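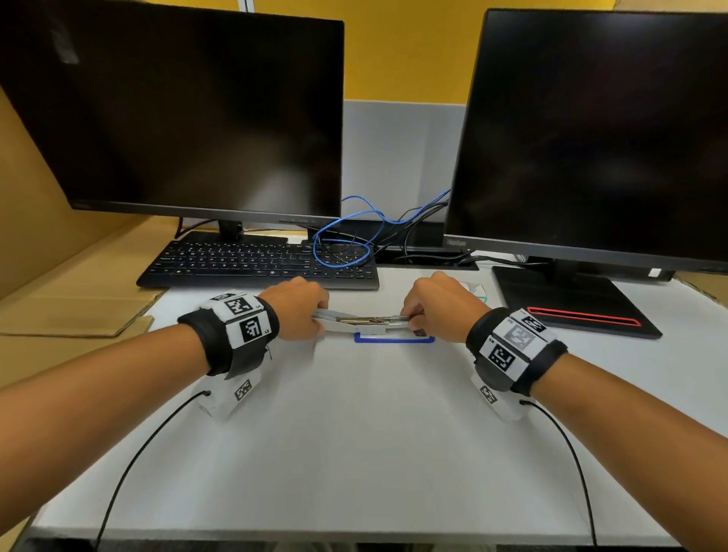
Jilteson will move final fitting of its Ekex latch units to two robotic cells at the Ivstead plant in June. The 104 people who now assemble the units by hand will stay on the payroll, and 784 hours of paid retraining have been budgeted for the first group. Motion data for the cells is recorded at the bench from assemblers wearing a marked band on each wrist, labeled L5 on the left and R5 on the right, while they hold a part with both hands. Each band is wired by a thin black cable.

The cells will take over repeat fitting. Assemblers will handle setup, fault clearing, rework and final inspection. Shift lengths and base pay do not change.

"Hand fitting has been done the same way at Ivstead since 2008," said Nathalie Melnyk, director of operations at Jilteson. "Wrist strain is the most common complaint we get from the line, and the repeat work is where it comes from."

Recording is optional and takes place during paid hours. Recordings are stored under a station code and are not used to rate individual output, according to Mansa Owusu, who manages the line.

Integration work is being carried out by Kodikara.

Media contact: Josefina Salinas, Jilteson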